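Hollmann Institute for Applied Automation
September 28, 2025

1/ Our group has completed the first stage of its work on teaching two-armed robots to handle paper carrier bags. Over the coming posts we set out how the demonstrations were recorded, what we kept, and what we would advise other laboratories to do differently.

2/ The project is named Patetti. It is led by Jana Rothe, with Wolfram Kröger responsible for the teleoperation equipment. The question is a narrow one: how should a person show a robot a task in which the object changes shape every time it is touched?

3/ Paper bags were chosen with care. They are light, they crease, and they remember each crease. A bag that has been handled a dozen times no longer behaves like one fresh from the pack. A rigid box would have given us cleaner data and taught us very little.

4/ Two methods of demonstration were compared. In the first, the operator takes hold of the robot's arms and guides them through the motion by hand. In the second, the operator sits at a separate pair of small leader arms, and the robot follows.

5/ Hand guiding is quick to learn. New operators were producing usable motions within their first session. Its weakness appears when both arms must move together: one person must steer two arms and two grippers, and the operator's own hands and shoulders enter the camera views.

6/ Remote control takes longer to learn. The operator feels less of the contact and tends at first to squeeze too hard. Once that habit is corrected, the two arms can be moved at the same time, and the cameras record only what the robot itself will have in view later.

7/ The second point decided the matter. A policy trained on pictures with a human forearm in them will, to some degree, come to expect a human forearm. From April onward all two-arm demonstrations were recorded by remote control. 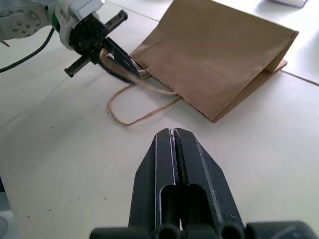
One gripper holds a twisted paper handle at the mouth of the bag while the second handle lies loose on the table. View from the wrist of the other arm.

8/ The handles proved to be the hardest part of the task. A twisted cord is thin, it rolls under a fingertip, and a loose one seldom comes to rest in the same place twice. Operators were asked to approach slowly and to close the fingers only when the cord was clearly between them.

9/ They were also asked to leave their mistakes in. If a grasp failed, the operator was to open the gripper, back away a short distance and try again without stopping the recording. These corrections are among the most useful material we have.

10/ In all, 419 demonstrations were recorded. Of these, 125 were set aside during review. The most common grounds were a pause of several seconds in mid-motion, a loss of synchronization between cameras, or a bag torn at the handle.

11/ The review was carried out by two people working separately. Where they disagreed, the recording was watched again by both. Dr. Rothe has asked us to note that this step took more hours than the recording itself, and that future budgets should allow for it.

12/ Camera placement deserves a word. Each arm carries a small camera at the wrist, and a third stands over the table. We had expected the overhead view to carry most of the information. For the final approach to the handle, the wrist views turned out to be far more valuable - the overhead camera often saw only the back of the gripper.

13/ Recordings were managed with Cellell, our in-house logging tool. It stores joint positions, gripper opening and all camera streams against a single clock. The leader arms run on Plonton, a control package written by Mr. Kröger's team for an earlier project and adapted for this one.

14/ Operators worked in blocks of 50 minutes, followed by a rest. In early trials with longer blocks, the motions became hurried toward the end and the grasps less exact. Laboratories planning similar work should treat operator fatigue as a question of data quality as well as one of welfare.

15/ A note on instructions. Our first guide told operators exactly which handle to take first and with which arm. The resulting motions were uniform, and the trained policy failed whenever a bag was turned the other way. The present guide states the goal and leaves the order to the operator.

16/ What remains unsolved: bags whose handles are folded flat against the paper, and bags lying with the opening turned away from both arms. Operators can manage either case by remote control. The policy does so only on occasion, and we do not yet consider the results fit to report.

17/ The next stage will extend the collection to 1000 demonstrations, with bags of several sizes and paper weights. Hand guiding will be kept for single-arm tasks, where it remains the faster method and the operator can stand clear of the cameras.

18/ The operator guide and the review checklist will be shared with research partners on written request to the project office. Requests should state the type of arm and gripper in use. The recordings themselves will follow once the second stage has been reviewed.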